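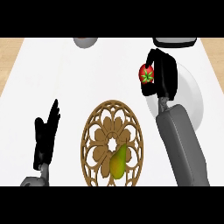
Tabletop Simulation Tips: Perception, Planning and Tooling for Two Arms

These notes cover setting up kitchen-table tasks in simulation before any code goes near the bench. They assume two arms, one camera and a working planner. Names in capitals are parameters in the Plidon config file. Other stacks will have their own.

Start with the tablecloth

A white plate on a white cloth is the first thing to sort out. The rim is a thin gray line with a soft shadow, and a color-based segmenter will lose most of it. Three fixes, in the order we try them:

Use depth edges for the rim and ignore color entirely.
Fit an ellipse to whatever part of the rim is left and let the fit fill in the part behind the gripper.
Change the cloth. Keep this for debugging. If the plate is found on a blue cloth and missed on a white one, the pose code is fine and the segmenter needs work.

Do not raise the contrast of the whole image to bring the rim out. It also brings out the shading at the far side of the cloth, and you will get a phantom plate there.

Openwork trivets

A lattice trivet with the cloth showing through is hard on mask cleanup. The default hole-filling step in Foretti closes the small gaps and leaves the large ones, so the mask changes shape from one view to the next. Set FILL_HOLES to all for trivets, racks and colanders. For collision, replace the lattice with a flat disc of the same outer radius. The planner gains nothing from knowing about the gaps, and with the full mesh our planning time went from 2 seconds to 111.

With a pear on the trivet, segment the pear first and subtract it. Brown speckling on yellow-green skin sits close enough to tan wood that running the two in parallel gives a ragged border on the shaded side.

Fruit poses

A tomato is nearly a sphere. Do not ask the pose estimator for a full orientation unless the task needs the stem up. If it does, use the green calyx as the landmark and fall back to position only when it is hidden.

A pear lying on its side does need an orientation. Fit the long axis, then find the neck end by comparing widths at one quarter and three quarters of the length. Approach across the axis, over the wide part. Grasps on the neck score well in the Gál sampler and slip in the physics step, so add a penalty for distance from the center of mass.

Holding and placing

Once an object is in the gripper, attach it to the wrist link in the planning model. Leaving it as a free body makes the planner report a collision with the fingers at the start state, and the error message will not say so.

Release height over a plate: measure from the lowest point of the held object. Measuring from the fingertips works for one grasp and fails for the next.

With the forearm lying across the camera's view of the plate, stop updating the plate pose. Take the last good estimate before the arm came in and freeze it until release. Chin-lung Tse added a FREEZE_ON_OCCLUSION flag for this in October – it is off by default, and should be on.

The idle arm

Keep the empty hand in the collision model, fingers spread as they are. A common shortcut is a box around the wrist, which leaves out the longest finger. Use 2 capsules per finger if mesh checks are too slow.

Give the idle arm a parking pose and have the planner return it there between picks. A hand left over the table blocks both the view and half the good approach angles for anything near the middle.

Things at the far end

Bowls and trays that are only partly in view should go in as obstacles and stay out of the pick list. Horness guesses the hidden part of a bowl by symmetry. The guess is good enough to avoid and too loose to grasp.

Logging

Save the seed, the camera pose and the config with every run. Save the masks as well as the final poses – most of the failures we blamed on planning were visible in the masks.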